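Subject: Re: [benchwork] Second-hand belt conveyor, worth the bother?

On Monday someone wrote:
> Does anyone on the list have a small belt conveyor in their workshop,
> and if so do you still like it? I pack boxes on my own and I'm fed up
> with shuffling along a table. There's a used one going near me for
> 553 pounds, no stand, belt "a bit tired". I've never owned one and
> I don't know what I should be looking at. Also, does it matter which
> way round you put it? My room is long and thin.

Hello all,

Yes, I've got one, and yes, I still like it, though we had a rocky first month. Mine came out of the old Hesmont unit at Londusside when they cleared the building (built in 1962, and the goods lift felt older than that). I went in for shelving and came home with a conveyor, which my other half still brings up at dinner.

First thing, don't be put off by "a bit tired". Belts can be replaced. What you want to look at is whether the frame is straight. Get down at one end, shut one eye and look along the side rail. If it's got a bend in it you'll be fighting the tracking for ever, with the belt creeping over to one side and rubbing itself to fluff. I passed up a very cheap one for exactly that and have never been sorry.

Second, ask for the grooved aluminium sort of frame if you get any choice at all. You can slide a nut into the groove and bolt on whatever you fancy — a guide, a lamp, a little shelf for the tape gun — without drilling anything. I've moved my guide so many times now that a drilled frame would look like a colander.

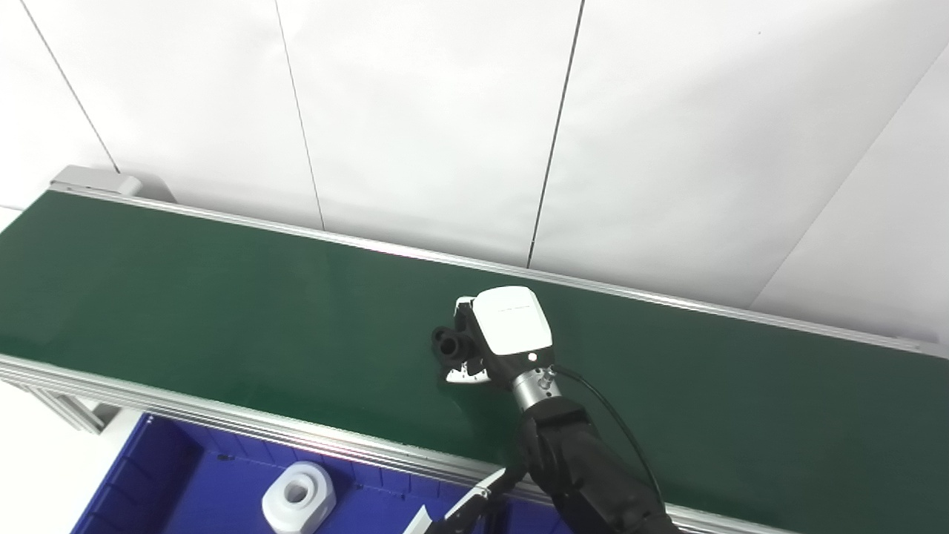 As for the belt itself, I'd go for a dark green one with a matte finish every time. I had a shiny white one on loan for a fortnight and it gave me a headache by lunchtime, all glare, and every scuff showed. Dark green hides the scuffs and it's kind to the eyes, and pale cardboard stands out on it nicely. Wipe it with a damp cloth and a drop of washing-up liquid. Please don't use anything with solvent in it, I did that once on a corner and it went tacky.

Which way round? In a long thin room I'd run it along the wall, but leave yourself a gap behind. I pushed mine hard up against the wall to begin with and within 2 days I'd lost a roll of labels, a pencil and half a sandwich down the back. A hand's width isn't enough, you want to be able to get a broom in there.

Oh, and the ends! Make sure the end covers come with it. People take them off to get at the rollers and then they go missing, and you don't want sleeves or fingers anywhere near a bare roller. If the seller hasn't got them I'd knock the price down or walk away.

The stand wouldn't worry me. I made do with two old benches until I'd worked out what height suited my back, and it was a good bit higher than I'd have guessed. Kioko and Plukon both do adjustable legs, if anyone's shopping, but I haven't tried either so don't blame me.

553 sounds fair if the motor's included. Is it? You didn't say. If it's just the frame and belt I'd offer a lot less.

Let us know how you get on, and measure your doorway before you hire the van!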